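Checksum list shows "file not found" for everything after moving to a new drive

Florante Dela Peña
Hi all! I moved my old archive (2000 files, mostly scans) to a new drive, and now Lumbao can't find a single one of them.
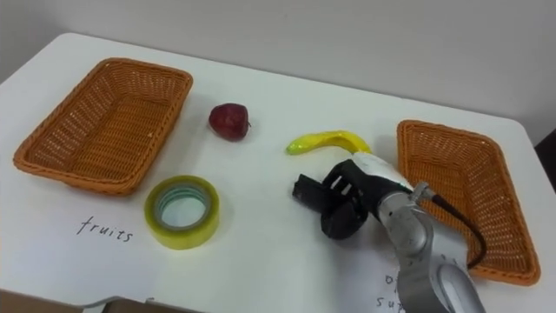 The hash list itself opens fine. Do I really have to make it all over again?

Jatusar
Oh, I had this in February! Open the list in any text editor and look at the paths.

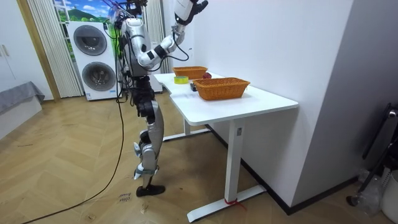
If they begin with the old drive letter, do a find and replace, save, and check again. Mine had 70 lines and took a minute.

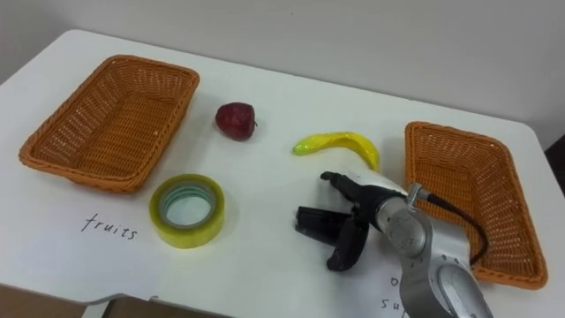 Keep a copy of the original list first, please!

Flatex
just rehash

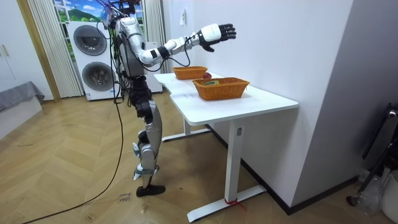
Photo: Illulach

way quicker imo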